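Home Issues Sections About Submit

Notes and Preprints
Posted November, by the Siteo kitchen habits group

4. Getting vegetables onto the plate: what the home cooks did

4.1 Setup

The home part of the study ran in 65 households in Kamton. All of them cooked at home most nights. All of them said, on the intake form, that they wanted to eat more vegetables and were not managing it. We did not weigh anyone, did not ask anyone to cut anything out. The only request: keep a food diary, and try one of two routines for the length of the trial.

Routine A was the "plan" routine. Households picked their vegetables for the week before shopping and wrote down which meal each one was for. Routine B was the "prep" routine. No plan. Buy whatever looks good, then wash and cut it the same day, store it at eye level in the fridge. Both routines had the same target, which was 7 servings of vegetables per person spread over the working week. A low target on purpose. In the pilot we set it higher and people stopped filling in the diary.

Potatoes did not count. Sweet potatoes did. Tomato sauce counted if it was the main part of the dish, not if it was a squirt on the side. Beans gave us trouble and we ended up counting them as half, see Section 3 for the reasoning, which we are still not fully happy with.

4.2 What counted as a serving

One serving was 100 grams, raw weight. Most households didn't own a scale, or owned one and didn't want to get it out, so the diary had a page of cup and handful equivalents. Leafy greens were the weak point. A handful of spinach is a different thing in a small hand and a big one, and cooked spinach is almost nothing. We asked people to record greens before cooking. Many forgot. Where the diary said only "spinach, cooked" we used the standard conversion from the guide page and flagged the entry.

Mixed dishes were split by recipe if there was one. Soup was split evenly between the people eating it, even when it clearly wasn't eaten evenly. Takeout was recorded but left out of the main comparison, since nobody could say what was in it.
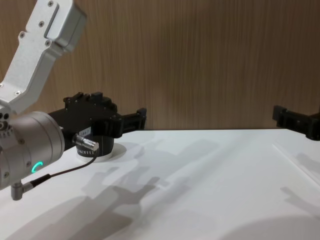

Figure 3. Robot arm above a white tabletop, with a teal-green light on the wrist joint.

4.3 Planning compared with prepping

Short version: prep did better at lunch, plan did better at dinner. Over the whole day the two came out close enough that we would not recommend one over the other.

The lunch result makes sense from the diary comments. Cut carrots, cut peppers, cucumber, all of it gets eaten if it is already in a box and can go straight in a bag. Planners rarely planned lunch at all. They planned dinners, and lunch was whatever was left, so often bread.

At dinner the order flips. Prep households had the vegetables ready but no idea what they were for, and they went in as a side. Plan households had built the meal on them. Stir fry, tray bakes, a lentil and carrot soup that turned up in a suprising number of diaries (it was on the back page of the diary, so that is our own doing).

Breakfast was low in both groups. A few households put spinach in eggs. One blended zucchini into oatmeal and wrote "fine" next to it on the first day and nothing on the days after.

4.4 Which vegetables

Carrots first, onions second, in both groups. Then peppers, broccoli, green beans. Frozen peas were the most common vegetable on nights marked "tired" or "late", which fits earlier work and also fits anyone's freezer. Cabbage hardly showed up except in slaw. Eggplant was bought more often than it was cooked.

Frozen vegetables were allowed from the start and some households seemed to feel bad about using them. Comments like "only frozen tonight". We should have said more clearly in the welcome letter that frozen was fine. In the next round this goes on the first page in larger print.

4.5 Flavor, and the Talavera sheet

Halfway through, every household got the Talavera sheet, a single page with simple ways to season plain vegetables: lemon and olive oil, garlic and chili, soy and ginger, yogurt with mint. Plus roasting times. Roasting was the thing people took from it. Before the sheet, broccoli was nearly always steamed or boiled. After, more than half of the broccoli entries say roasted. Whether people ate more of it is harder to tell, the portions look similar, but the comments are warmer. "Would make again" appears next to roasted broccoli a lot and next to boiled broccoli never.

Salt was not tracked. It should of been.

4.6 Limits

The diary is self report and people are kind to themselves in diaries. Entries filled in at the end of the day looked different from entries filled in at the meal, with rounder amounts and fewer onions. Households with children often recorded what was served, not what was eaten. We asked for what was eaten. The the wording on the form was easy to miss.

The households had all signed up through the Plivgate market newsletter, so these are people already interested in food and with a market nearby. We would expect a weaker effect elsewhere. Season matters too. The trial ran through late summer, when tomatoes and zucchini are cheap and good, and a winter round is needed before saying much about cost.

The coded entries, 2000 in total, will be shared with the diary form once the free text comments have been checked for names.

Comments (3)

greenbean_h
Half credit for beans is harsh. We live on chickpeas here. Did it change the result between the two groups or just lower everybody?

Siteo group
Lowered everybody, more or less evenly. Table in Section 3 has it both ways.

marrowfat
I do both, plan dinners and cut up stuff for lunches, and it's the only thing that has ever stuck for me. Would like to see that as a third group next time. Also please post the soup recipe, the link to the diary back page doesn't open on my phone.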